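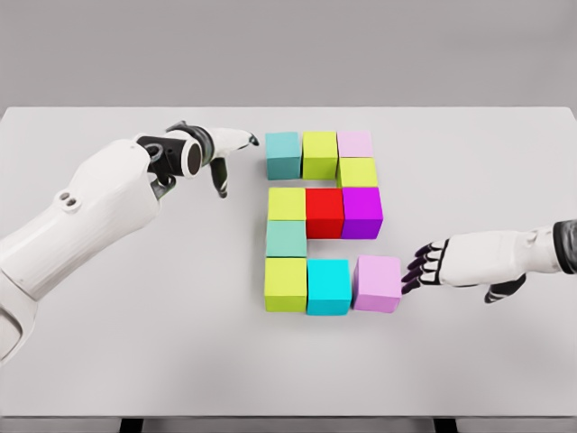 Digit task, figure 2, bottom row. Right fingertips at the light pink cube, left hand near the top row.

Moen Blocks, release-fault subset
README

What is in this archive

Simulated episodes from the two-arm block digit task in which the release of a cube went wrong. They were pulled out of the main Moen Blocks set after the fault was traced in May. There are 184 episodes. All of them were scored as successes when they were recorded, and all of them are bad. Do not mix them back into the training split.

The set is meant for people working on failure detection, release timing or contact checking. It is too narrow for anything else.

The task

Two arms with multi-finger hands work at a white table. Solid-colored cubes are to be placed on a grid of three columns and five rows so that they form a digit. Color is random and carries no meaning, so the same color can turn up several times in one figure. Cubes may be placed in any order. The arm that is not placing is supposed to hold clear of the figure.

What went wrong

When the controller sends "open", the fingers of the placing hand should back away from the cube before the arm moves. In these episodes the arm started its retreat while the simulator still reported contact between the fingertips and the cube. The cube then moved with the hand. In most cases the shift was small, a few millimeters and a slight turn. In the worst ones the cube left its cell or ran into its neighbor.

Two separate mistakes let this through.

1. The contact flag was read from the previous control step. Recording runs at 30 steps per second, so the flag was one step old. That should have been harmless, but the retreat was triggered on the first "no contact" reading, and the friction setting used for the fingertips made contact flicker on and off during opening.

2. The success check ran at the moment of the "open" command. It never looked at the cube again. A cube that was in its cell at that moment counted as placed, whatever happened to it afterward.

Wen-hsiung Tang found the second one while replaying episodes for an unrelated report. Tuva Hovland found the first one the same week.

Mistake 1 only affects the right hand. The left hand used an older controller file with a fixed wait after opening.

Why it matters outside the simulator

The same release code was due to go onto the test cell at Plostville. On hardware, an arm that retreats with a finger still loaded can throw a part or jam a knuckle joint. The rollout was stopped and the code was not run there. If you took a copy of the controller before release 3, stop using it.

Contents of each episode

states: joint positions and velocities for both arms and hands
cubes: position and orientation of every cube at every step
contacts: fingertip contacts, corrected so that they line up with the step they belong to
contacts_old: the delayed flags the controller saw
video: one fixed view from the front of the table
label: one of the 4 fault classes

Fault classes

nudge: cube moved but stayed within tolerance
drift: cube outside tolerance, still in its cell
exit: cube left its cell
collision: cube touched another cube during the retreat

Labels were made from the cube poses by script. Carmela Montes then went through the video by hand and corrected the ones that were plainly wrong. The line between nudge and drift depends on the tolerance in config, so change it there if your application needs a tighter one, and rerun relabel.

Known problems

Single frames are no use for labeling. A fingertip resting at the side of a cube looks the same before a good release and a bad one. Use the sequence.

Hand shadows are soft and do not always show whether a finger is touching.

A few episodes end before the arm is back at its home pose. These have short_end set in the label file.

Fix

Release 3 of the controller waits for a run of clear readings before the retreat, and the success check now runs after the arm is home. The main set was rescored with the new check.

Contact

Borghild Berge keeps the archive. Questions about the controller go to Volker Kuhlmann.

Last changed 2018-08-04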